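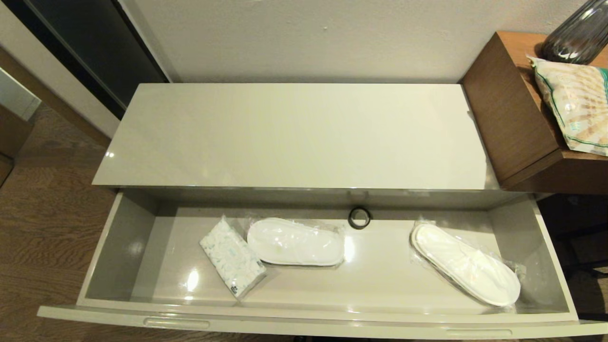
The arm stopped at 2:40 in the afternoon with its fingers inside a drawer, and it took me two days to work out why. I'm writing it down mostly so I can find it again.

The job is dull on paper. We have a hotel room set up at Skolaten and a robot that is supposed to tidy the bottom drawer: slippers, tissues, whatever else is in there. Slippers come two to a set, each one in its own clear bag. The robot reaches in, closes on a bag, lifts it and moves it over.

On this run it reached in, closed, and kept closing. The force reading sat at the limit and the arm didn't lift. Then the controller threw fault 2602, which the manual lists as "grip timeout" and says nothing more about.

What I checked first, and what was fine:

The drawer. It was fully open and hadn't rolled back.

The fingers. We wrap ours for grip, and the wrap creases. I redid it and got the same fault.

The camera. Jui-lin Hsiao went through the recordings from the wrist and found nothing wrong with the picture itself.

The part I got wrong was assuming the software knew it had hold of a slipper. It decides that from the gap between the fingers. A bare slipper leaves a wide gap. Bag film leaves almost none, so if the fingers catch only a fold of plastic, the gap reads as empty and the controller keeps squeezing until the timer runs out. The timer is set to 2000 milliseconds. After that it faults and holds position, still squeezing.

I don't like the holding part. With plastic it doesn't matter much. With somebody's hand in the drawer it would, and the emergency stop on our unit cuts motion but leaves the grip on. I had read that page and not thought about it.

Toshio Onishi asked how often it happened. I went back through the logs and found 146 runs on this drawer. The same fault was in nine of them, and every time somebody had cleared it and carried on. Two of those were me. 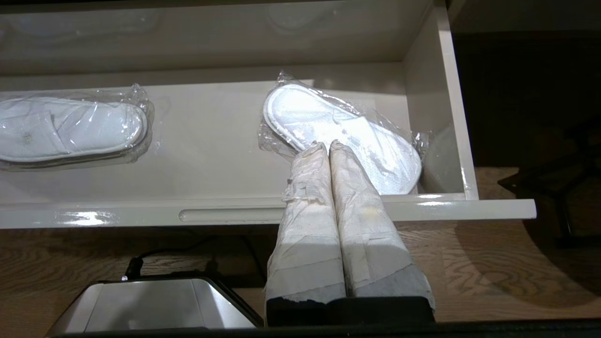
What I changed

The fault now opens the fingers by two centimeters before it holds. If the thing drops, it drops a short way into a drawer.

The gap check no longer decides alone. Low gap with high force now counts as "holding something thin" and the arm tries a slow lift.

Hands stay out of the drawer until the grip light is off, even after a stop. I put that on a card by the switch.

Clearing 2602 now asks for a line of text before it lets you go on. Jui-lin thinks people will type a single letter. She may be right, but at least there will be a letter.

I still want a release button on the wrist. The part is on order from Rusar and I haven't heard when it ships.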